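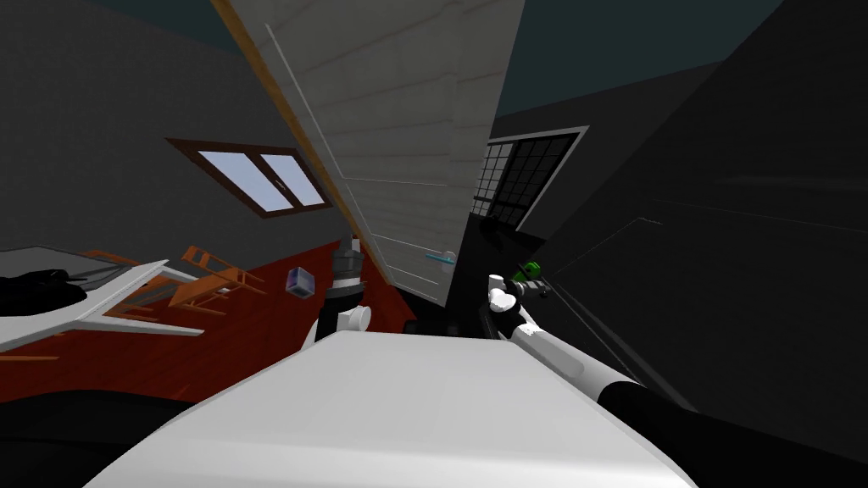

Wanted: people who still have handwritten family recipes (and don't mind me asking nosy questions about them)

Hello! I'm Elaine Arruda, and I'm looking for 40 people to help me with a book I've been putting together, very slowly, at my dining table. It's called Cuvesero, after the name my grandmother wrote on the cover of her own recipe notebook. None of us has ever worked out what she meant by it. My aunt says it was a dish, my dad says it was a dog. I like it either way and it's going on the front.

The book is about the recipes families write down by hand: the ones on the backs of envelopes, in school exercise books, on index cards gone see-through with butter. I'm less bothered about whether the food is any good (although I do hope to be fed at some point) and much more interested in the writing itself. Who wrote it, who they thought would read it, what they left out. My grandmother's recipe for sweet bread says "flour, enough" and then spends half a page on which neighbour must not be given any. I want more of that!

I've already been through my own family's lot, which came to 1369 separate recipes once I'd typed everything up, and far too many of those are for pickled onions. So now I need yours.

Who I'm looking for

Anyone over 18 who has at least one handwritten recipe in the house and can tell me a bit about the person who wrote it. That's really it. You don't have to be a good cook. You don't have to have cooked the thing even once. If you've got a single card in a drawer and you only half remember the person, I'd still love to hear from you, and if you've got a suitcase full of the stuff then please sit down and write to me this minute.

The recipe can be in any language. I read English and Portuguese, and I can stumble along in Spanish. For anything else we'll work it out between us, and if you can't read it yourself that's fine too. I have one from a lady whose mother wrote everything in a shorthand of her own and we've had a lovely time guessing.

I'm especially short of:

Recipes written by men. I've got very few so far, and two of those are for the same chilli.

Recipes written by children, at the time, in wobbly pencil.

Recipes copied out as a wedding present, or for someone leaving home.

Works kitchen and canteen recipes, the sort that start with a whole sack of potatoes.

Anything with an argument in it. By this I mean crossings out, a second person's handwriting in the margin, "NO" underlined and so on. These are my favourites and I won't pretend otherwise.

What you'd be doing

First there's a short form, which takes as long as a cup of tea. Then we have a chat, by phone or video, whichever you're happier with. I usually say an hour, and I'm usually wrong, because people get going on their nan and I haven't the heart to stop them. Have the recipe in front of you if you can. I'll ask how it came to you, whether it's ever been followed to the letter, what the person was like in a kitchen, and what all the stains are.

After that I'll ask you to send me a clear copy. A photo taken by a window in daylight is plenty good enough. Please, please don't post me the original. Somebody did in February and I hardly slept until it was safely back through her letterbox.

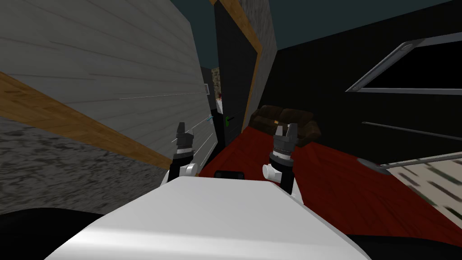
Once I've written up your part I'll send it to you to read before anybody else sees it. You can change things, take things out, or decide you'd rather not be in the book at all, and I won't sulk (or not where you can hear me). If you want names changed, yours or anybody's, just say so. A few people have already asked for this, mainly on account of sisters-in-law.

What you get

I'll be straight with you, it's not a fortune. There's a small thank-you payment of 13 pounds for the chat, which comes out of a little grant I was given for the project, plus a copy of the book when it's printed. You'll also get a typed version of your recipe laid out nicely on a page, which seems to be the bit people like best. One man had his framed for his brother.

The recipe stays yours, by the way. I'm asking for permission to print it once, in this book, with the story that goes with it. If you want to sell it to a biscuit company next year, good luck to you and send me a packet.

Who else is involved

Mostly it's me. I taught primary school for years and now I write, mend things badly and grow beans. The book is being designed and printed by Vison, a very small press run by Custódio Pacheco, who has the patience of a saint and strong feelings about margins. He'll be photographing a few of the originals for the middle pages, so if you live near enough and fancy bringing yours along to him, tick the box on the form. He wears clean gloves and he won't let me have coffee in the same room, so your granny's trifle is in good hands.

A few questions I keep getting

My recipe was copied out of a magazine, does it count? Yes, if someone wrote it down by hand. I love a copied recipe, especially when they've quietly changed it.

Mine's in terrible condition. Good.

Can my mum and I do it together? Please do. You'll disagree about everything and it'll be wonderful. It counts as one place, but I'll pay you both.

I've got the recipe but I don't know who wrote it. Write to me anyway. I'm keeping 4 places back for mystery recipes, found in second-hand books or behind the cooker or wherever it was, and they may well get a chapter to themselves.

Do I need to cook it for you? No. (I mean, I wouldn't stop you.)

How to get in touch

Fill in the form at the bottom of this page, or use the contact page if you hate forms, and put "recipe" somewhere in the subject so I spot it. Tell me your name, the best time of day to ring, and a line or two on what you've got and who wrote it. Don't polish it up. I'd much rather have three messy sentences than a proper essay.

I read everything myself and I reply to everyone, though it can take me a week or so when the post piles up. If you've written before and heard nothing, do try me again. My old email was eating messages for a while and I'm still finding out who I've accidentally ignored. Sorry, all of you!

And if you haven't got a recipe yourself but you know somebody who has, would you pass this on to them? An uncle, the woman next door, whoever does the cakes at your church. Print it out and stick it on their fridge if they're not online. I'm happy to do the whole thing by letter, and I've got plenty of stamps.

Elaine
Posted Apr 2, 2021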